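Explore > Everyday Science > Sorting and Storing

Why Do We Sort Things Into Bins?

By the Trondel Kids' Page team
Oct 7, 2025

14 shares | 3 comments

Have you ever needed a bandage in a hurry and had to dig through a whole drawer to find one? There are old batteries in there, and a roll of tape, and somebody's birthday candles, and three pens that don't work, and all the while your knee is stinging and you are getting crosser and crosser. The bandages were in the drawer the whole time, of course. They were just mixed up with everything else.

Sorting is what we call it when we put things that belong together in the same spot. You have probably been doing it since you were very small. Maybe you made a pile of red blocks and a pile of yellow ones, or lined up your toy animals with all the cows at one end. Grown-ups do it too, at home and at work, and one of their favourite ways of doing it is with a row of open bins.

An open bin is a simple thing, really. It has a bottom, a back and two sides, just like a box, but the front is lower than the rest. That low front is the clever part. You can see what is inside without lifting a lid, and you can reach in and take what you want without tipping everything out on the floor. Many of these bins are made to stack as well, so you can build a whole wall of them in the garage and still get your hand into every single one.

Now, think about the sort of supplies you would find in a first aid cupboard. They are mostly small, light things, and a lot of them come in packets. Small, light things are the hardest of all to keep tidy – they slide under each other, they slip down the back, and they all look rather alike when they are in a heap. So giving each kind its own bin makes a big difference.

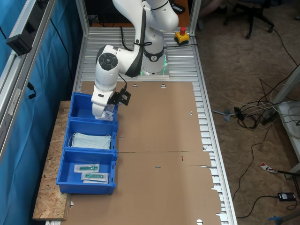
Three blue bins in a row, with small supplies inside.
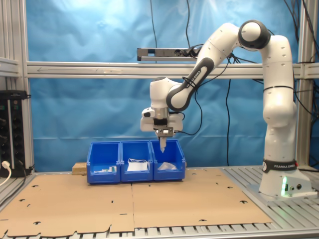 Let's say you are the person in charge of putting supplies away. Somebody hands you a packet. What do you do first? Most people look at it and ask themselves a question, even if they don't notice they are asking. What is this for? If it is for covering your nose and mouth, it goes with the masks. If it is for covering a scrape, it goes with the bandages. That is sorting by use, and it is a very good way to sort things that people need quickly.

But it isn't the only way! You could sort by size, with the big things in one bin and the little things in another. You could sort by colour, which looks lovely on a shelf but can be a bit confusing if your bandages come in seven different colours. You could sort by what things are made of, so that paper goes in one place and plastic in another, which is just what many families do with their recycling. The same pile of things can be sorted in all sorts of ways, and the best way depends on what you want to do with them afterward.

Some things are tricky. Where would you put a pair of scissors? You use them to cut bandages, so they could go in with the bandages, but you also use them for tape and string and wrapping paper. Scientists have this trouble as well, when they find an animal or a plant that doesn't quite fit in any of their groups. Sometimes they have to make a new group, and sometimes they argue about it for years. At home you can just pick a place and tell everyone where it is. (Telling everyone is important. A secret place for the scissors is only handy for you.)

Try it yourself

You will need a few small containers and a pile of clean odds and ends. Yogourt tubs or shoeboxes without their lids work very well. For your pile, you could use buttons, clothes pegs, bottle caps, crayons, socks, or whatever a grown-up says you may borrow. Please leave real medicines where they are – those are for grown-ups to look after.

Tip your pile onto the floor or the kitchen table and have a good look at it before you start. Then choose a rule, but don't say it out loud. Put your things into the containers using your rule, and when you have finished, ask someone in your family to guess what the rule was. If they guess it, it is their turn to mix everything up and choose a new one.

We tried this game in June with a big tin of buttons, and it took almost an hour before we ran out of rules. Our hardest one was "buttons that would look good on a pirate's coat", and we are still not sure that everyone agreed on the answers.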